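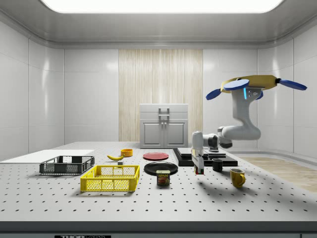
라이프 | 소비와 살림

수납함을 사면 집이 정리된다는 믿음에 대하여

2021/09/16

집 안을 정리하겠다고 마음먹은 사람이 가장 먼저 하는 일은 대개 쇼핑이다. 버릴 것을 고르기도 전에 바구니부터 산다. 서랍 깊이를 재고, 선반 폭을 재고, 색을 맞춘다. 사흘쯤 뒤 택배 상자가 현관에 쌓이면 이미 절반은 끝낸 기분이 든다. 정작 물건은 하나도 줄지 않았고, 오히려 상자만큼 늘었는데도 그렇다.

나는 이 기분을 오래 의심해 왔다. 수납용품을 파는 쪽에서는 정리를 '시스템'이라고 부른다. 시스템이라는 말이 붙으면 가격이 오르고, 한 칸만 사서는 안 될 것 같아진다. 수납 브랜드 플레르키크(Plerkik)의 올가을 카탈로그는 597쪽이다. 정리를 권하는 책자치고는 보관하기가 만만치 않다. 처음부터 끝까지 넘겨 봤는데 '버리기'를 다룬 지면은 8쪽이었다. 나머지는 담고, 쌓고, 끼우고, 걸고, 다시 담는 이야기다.

카탈로그 속 집에는 영수증이 없다. 충전기 선도, 유효기간이 애매한 감기약도, 언젠가 쓸 것 같은 쇼핑백도 없다. 유리병에 담긴 파스타와 흰 수건 몇 장이 있을 뿐이다. 그 정도 살림이라면 종이 상자에 넣어 두어도 보기 좋을 것이다. 우리 집 다용도실에 같은 바구니를 들여놓았을 때 생기는 결과는 다르다. 건전지와 고무줄과 설명서가 뒤엉킨 더미가 조금 더 비싼 통에 들어가 있을 뿐이다.

업계 사람들도 이 문제를 모르지 않는다. 그레타디스(Gretadis)에서 주방 수납 제품을 기획하는 시몬 소바(Szymon Sowa)를 화상으로 만났을 때 나는 대놓고 물었다. 수납함이 물건을 줄여 준 사례를 본 적이 있느냐고. 그는 잠시 웃더니 이렇게 답했다.

"줄이는 건 우리 일이 아닙니다. 우리는 찾는 시간을 줄여 드리죠. 다만 고객이 그 둘을 같은 것으로 여긴다는 건 압니다."

솔직한 대답이라고 생각했다. 하지만 찾는 시간이 줄어든다는 말도 그대로 믿기는 어렵다. 불투명한 통은 뚜껑을 닫는 순간 기억에서 사라진다. 투명한 통은 속이 보이니 어수선하고, 그래서 사람들은 라벨을 붙인다. 라벨 프린터를 산다. '기타'라고 적힌 통이 하나 생기고, 반년 뒤에는 '기타 2'가 생긴다. 지난봄 우리 집에서 공구용 가위를 찾느라 연 통이 전부 이런 것이었다. 가위는 신발장 위에 그냥 놓여 있었다.

규격 문제도 있다. 쌓을 수 있다는 상자는 같은 회사의 같은 계열끼리만 제대로 쌓인다. 캐럴(Carroll)의 중형 바구니 위에 벤딕스(Bendix) 것을 올려 보면 모서리가 미묘하게 어긋난다. 몇 밀리미터 차이인데 손이 스칠 때마다 미끄러진다. 두 회사에 호환 계획이 있는지 물었더니 한쪽은 답이 없었고, 다른 쪽은 "자사 제품 간의 통일감을 우선한다"는 문장을 보내왔다. 통일감이란 한 번 들어온 손님은 계속 같은 집에서 사라는 뜻으로 읽힌다. 게다가 계열은 단종된다. 두 해 전에 산 바구니의 짝을 맞추려고 중고 거래 앱을 뒤지고 있다면 누가 누구를 정리하는 것인지 따져 볼 때가 됐다.

'접이식'은 더 수상하다. 쓰지 않을 때 접어 두면 공간이 절약된다는 논리인데, 접힌 수납함을 보관할 자리는 어디인가. 내가 아는 집들에서 접이식 상자는 한 번 펼쳐진 뒤 다시 접힌 적이 없다. 펼쳐지는 즉시 뭔가가 들어가기 때문이다. 빈 통은 오래 비어 있지 않는다.

반론도 들어 두어야 공평하다. 더블린에서 소규모 이사 업체를 20년 동안 꾸려 온 파드리그 오브리언(Pádraig Ó Briain)은 수납함 옹호론자다. 그는 튼튼한 플라스틱 상자만큼 정직한 물건은 없다고 이메일에 썼다. 종이 상자는 비를 맞으면 바닥이 빠지고, 천 바구니는 쌓지 못하며, 예쁜 등나무 바구니는 차에 싣는 동안 부스러기를 흘린다는 것이다. 손잡이가 있고, 옆면에 구멍이 나 있어 바람이 통하고, 더러워지면 물로 씻어 낼 수 있으면 그만이라고 했다. 그런 상자라면 나도 반대할 생각이 없다. 과일 가게와 세탁소와 시장에서 수십 년째 쓰는 물건이고, 거기서는 누구도 그것을 시스템이라고 부르지 않는다.

다만 그의 편지 끝부분에는 다른 이야기도 있었다. 짐을 싸러 가 보면 지난번 이사 때 봉한 그대로인 통이 꼭 나온다고 한다. 주인에게 물으면 무엇이 들었는지 모른다. 그래도 버리겠다는 사람은 드물다. 뚜껑까지 갖춘 좋은 통에 들어 있으니 중요한 물건일 거라고 짐작하는 것이다. 그는 그 통들을 말없이 옮기고 돈을 받는다.

이 대목이 수납의 가장 이상한 부분이라고 나는 생각한다. 바닥에 굴러다닐 때는 쓰레기로 보이던 것이 칸막이 안에 들어가면 소장품 대접을 받는다. 잉크가 말라 가는 볼펜 다섯 자루도 펜 트레이에 나란히 누워 있으면 버리기가 미안하다. 통은 판단을 미루게 해 준다. 미룬 판단에는 면적이 든다. 집값을 생각하면 싼 보관료가 아니다.

물론 필요한 경우는 있다. 아이가 있는 집에서 블록을 쓸어 담을 통이 없으면 저녁마다 발바닥이 고생한다. 냉장고 문 칸에서 쓰러지는 소스병, 계절이 바뀌면 올려 둘 이불, 베란다의 흙 묻은 모종삽에는 제자리가 있는 편이 낫다. 문제는 이런 용도가 이미 정해져 있고, 그리 많지도 않다는 데 있다. 담을 물건이 먼저 있고 통이 나중에 온다. 매장은 순서를 뒤집어 놓는다. 세 개 묶음이 한 개보다 싸 보이게 진열하고, 손님은 남은 두 개에 넣을 것을 집에 가서 찾는다.

가을맞이 할인도 그런 식이다. 플레르키크는 이달 일부 품목을 최대 50퍼센트 할인한다고 알린다. '최대'와 '일부'가 나란히 붙은 문장은 천천히 읽는 것이 좋다. 내가 들른 매장에서 그 폭이 적용된 것은 뚜껑이었다. 본체는 정가였다. 뚜껑만 따로 사 가는 사람이 있느냐고 직원에게 묻자 의외로 많다고 했다. 집에 뚜껑 잃어버린 통이 그만큼 많다는 얘기다.

그 말을 듣고 돌아와 싱크대 아래 칸을 열었다. 뚜껑이 일곱 개, 통이 다섯 개 나왔고 서로 맞는 것은 세 쌍이었다. 짝 없는 뚜껑은 아직 내놓지 못했다. 지금은 커다란 바구니 하나에 한데 담아 두었다.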